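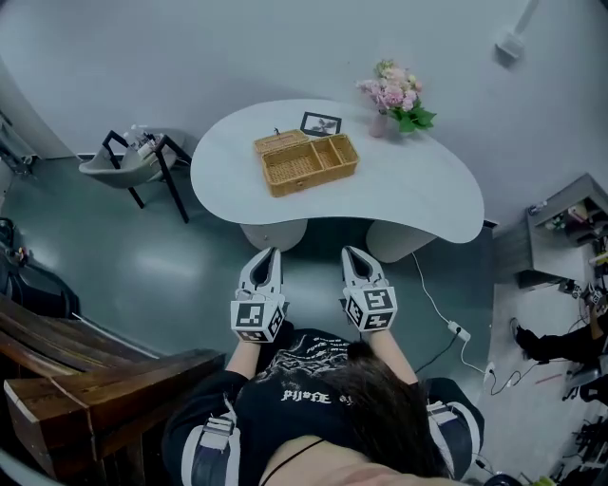
Tannous would have liked a third finger pad in the comparison, and said in the May review that two pads tell you very little about grip on anything woven.

Project report: hand-held grippers, pad comparison
January 24, 2024
By Davoud Tabrizi
14 shares | 13 comments

The objection stands. We had two sets of pads, Esholm (soft) and Riltholm (stiff), and time for one task: close the hinged lid of a wicker basket, then open it again, with a gripper in each hand. Each gripper carries a marker cube at its base, and the pose of the cube is used to recover the path of the fingers.

We logged 439 attempts and kept 308. Most of the rejected ones were lost to tracking. When the wrists turned inward, one cube hid the other from the overhead camera and the pose jumped. The rest were operator errors, mainly closing the fingers before they reached the rim.

The soft pads held the lid edge at a wider range of angles. The stiff pads released more cleanly, and the operator corrected less at the end of the motion. On the narrow side of the lid the difference was too small to report. Pad wear was not measured - it should have been, as the soft set had been used before.

Trigger force was set by feel and differed between operators. The Urkodlow controller can log it, but our firmware could not read that channel. A repeat should fix this first, then add the third pad.

Raw logs are in the project folder, sorted by operator and pad.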